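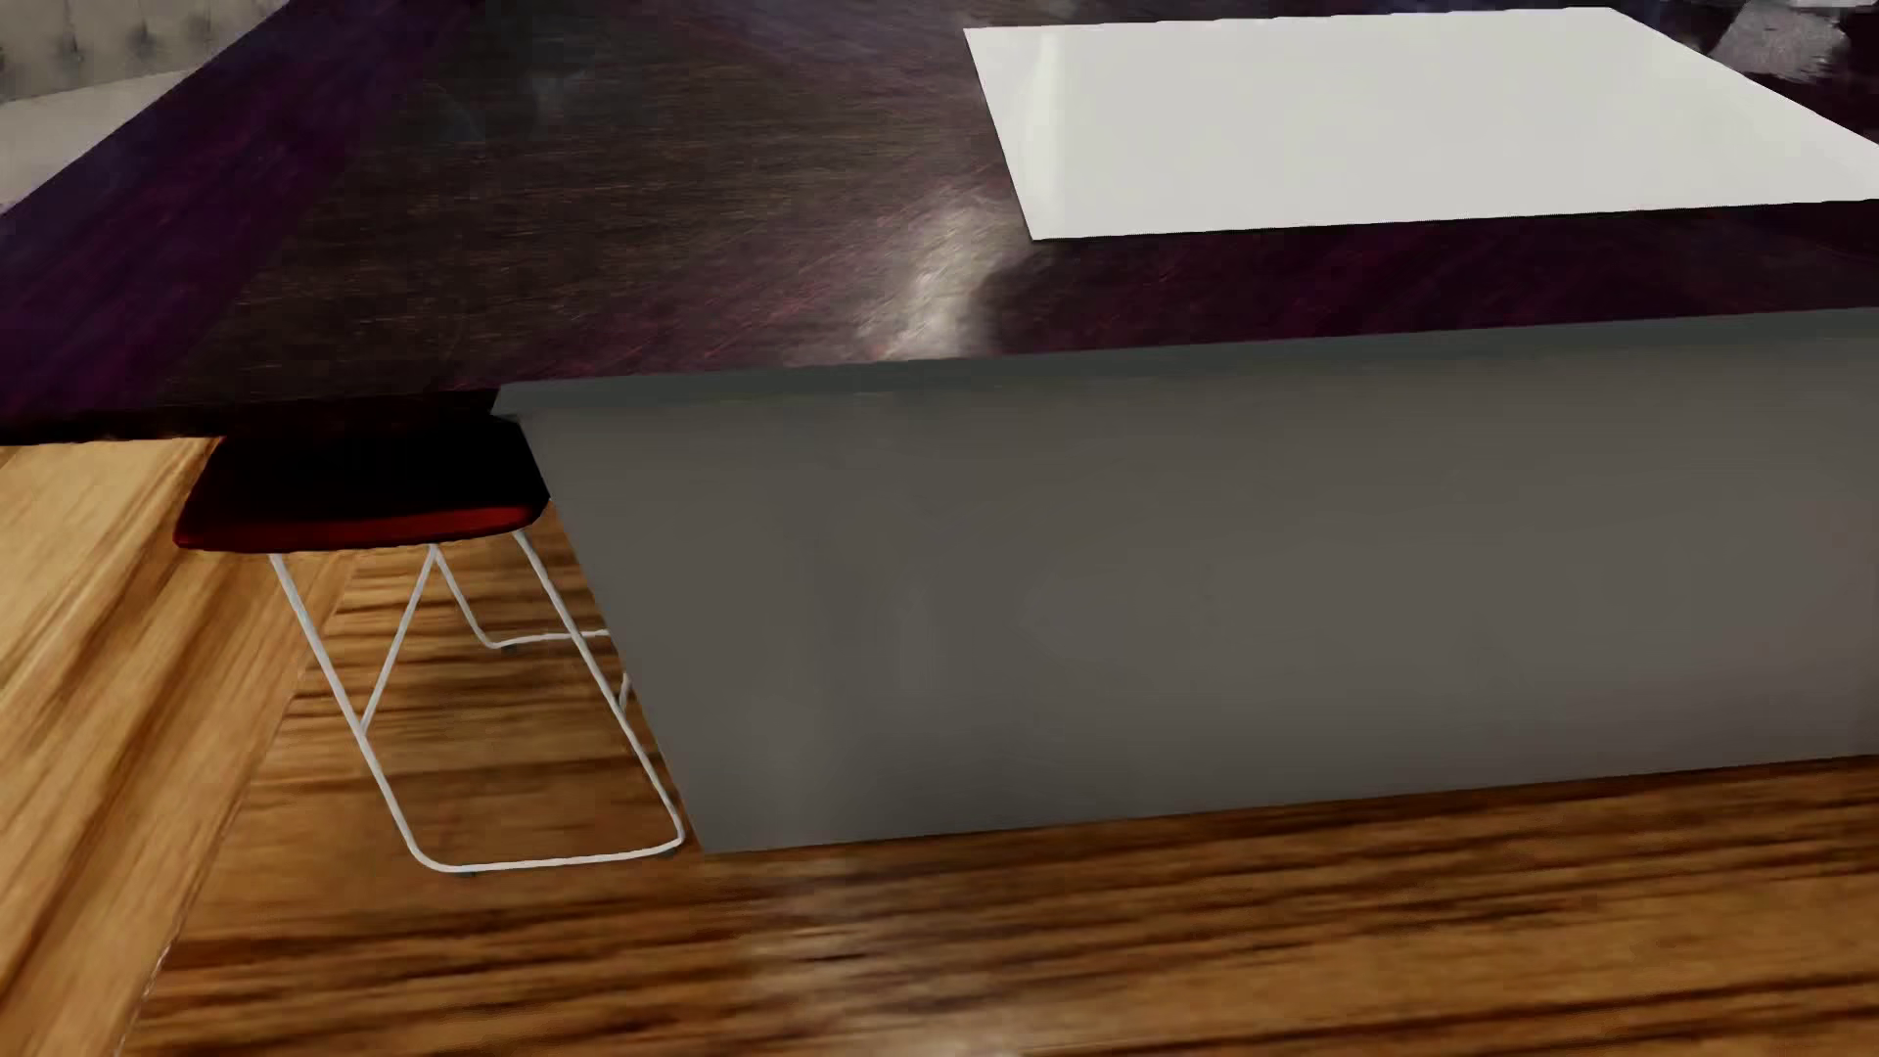 Simulated kitchen: island counter, white sheet, red-seated bar stool.

Operators wanted, Brollesel remote demonstration study

We need 18 people to steer a simulated arm through kitchen chores from a desk in Femutitz, starting in January. You drive, the software records, and a policy is trained on the result. Whether that policy learns anything useful is an open question. Our last round gave us 1,026 recordings, and 263 survived checking — we would like to know why.

No robotics background needed. Gamers are welcome, but so far they have been no better than anyone else. Expect repetition, a laggy controller and a lot of restarts. If you think a task is badly designed, write it down; we pay for that time too.

Apply to the Safavi desk at Brollesel by 29 October 2023. Say which hand you use and which hours you can work.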